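Tinden to replace compacted fill with wool-based acoustic underlay across Clarkberg library network

CLARKBERG, February – Tinden, the flooring and acoustics contractor, has been appointed to renew the floors of seven public library buildings in Clarkberg. The work covers removal of existing carpet and underlay, repair of the screed where needed, and installation of a two-layer system made up of a wool felt underlay and a dense woven carpet tile. The contract was let after an open tender and runs for 70 weeks.

The buildings were last refloored with a rubber crumb underlay laid over compacted fill. In the busier rooms the crumb has broken down into a fine powder, and footfall noise in the reading areas has risen. Readings taken before the tender showed that the worst rooms were those with a hard ceiling and shelving on two walls only.
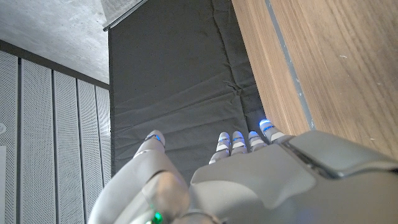 Dark grey padded surface.

The wool felt underlay, sold under the name Marulanda, is made from coarse fleece that is not suited to clothing. The fleece is washed, carded and needled into a continuous sheet, then cut to width. No glue is used in the felt itself. The sheet is loose laid on the screed and held at the edges by a perimeter strip, so a section can be lifted and put back without damage to the floor below.

Carpet tiles are fixed to the felt with a low-tack adhesive. Tiles in the entrance zones will be laid in a separate, harder grade and are expected to be changed more often than the rest. Spare tiles from the same dye batch will be held at each building.

Moisture will be tested in each room before any felt is laid. Where the screed reads above the agreed limit, the room will be left open and heated, and tested again. If the second reading is still too high, a liquid membrane will be applied in two coats, the second at right angles to the first. Tinden has allowed for membrane in the ground floor rooms of five buildings. Upper floors are not expected to need it.

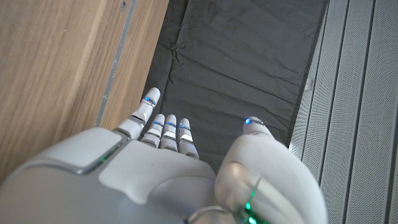

Edges and doorways need particular care in this type of floor. The finished height will rise slightly in most rooms, and doors will be taken off, trimmed and rehung where the gap is too small. Threshold strips will be bevelled on both sides and fixed through to the screed with countersunk screws. Fire doors will not be trimmed on site. These will go back to a certified workshop, and a temporary door of the same rating will be fitted in the meantime.

Shelving is the main constraint on the programme. Full bookcases cannot be moved without emptying them, and the older timber units in the Gasitz branch are fixed to the floor. At Gasitz the shelving will stay in place, with the new floor cut and scribed around each plinth. In the other buildings the bookcases will be emptied bay by bay, and stock will be crated in shelf order and returned to the same bay. In total, 892 bays will be emptied and refilled during the works.
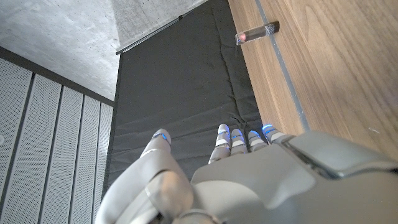
Reading time: 5 minutes

Branches will stay open for most of the contract. Each building has been split into zones, and only one zone will be closed at a time. Noisy work, meaning screed grinding and the removal of old gripper rods, will take place before 9.30 am. Dust extraction will be fitted to all grinding tools. Children's areas will be scheduled outside school holidays.

Computer desks will be moved with their zone and reconnected elsewhere in the building where sockets allow. In the two smallest branches there is no spare space for this, and the desks will be out of use for roughly a week. Readers who rely on them will be able to book a place at the central building at no charge. Reservations made before a zone closes can be collected as normal.

Old carpet will be sorted on site. Tiles in fair condition will be offered to community buildings in the area. Worn tiles will be sent for fibre recovery, and the rubber crumb will be bagged and taken away as mixed waste. There is at present no practical outlet for crumb in that state. 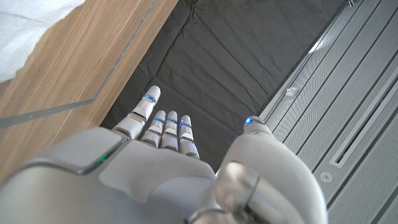 Acoustic performance will be checked twice in each building: once when the floor is complete and the room is still empty of readers, and again three months later under normal use. Both checks will use a standard tapping machine placed at the same marked points. Results will be given to the library service in full and will be available to the public on request at any branch desk.

Felt of this kind settles a little under load in its first months – mostly beneath chair legs and trolley routes – and the second check is timed to take that into account. Should a room fall short of the agreed figure, Tinden will lift the affected area and replace the felt at its own cost. The floor system carries a ten-year guarantee, subject to the cleaning method set out in the handover manual. Dry vacuuming is recommended. Steam cleaning and heavy wet extraction are excluded, as both can cause the felt to shrink at the joints.

Work begins at the central building and then moves to the outer branches. Gasitz will be last, to allow time for a survey of the floor beneath the fixed shelving. Closure notices will be posted at each entrance two weeks before a zone is due to close.

Media enquiries should be sent to the Tinden press desk. Samples of the felt and both grades of tile can be supplied to trade titles.

Related items
Threshold strips: revised fixing guide
Marulanda felt now cut in wider rolls
Moisture testing in older screeds: a short note
Clarkberg swimming baths changing room floor completed

Comments (3)

shelfmark_b
Will the local history room close as its own zone or with the main reading room? The notice at the desk doesn't say.

Parquet Fan
We had wool felt put down in our village hall and it is a lot quieter, but do watch the chair legs. We ended up buying cups for all of them.

R. from Gasitz
Glad the old bookcases are staying put. Please do something about the draught from the side door while the trimming is being done.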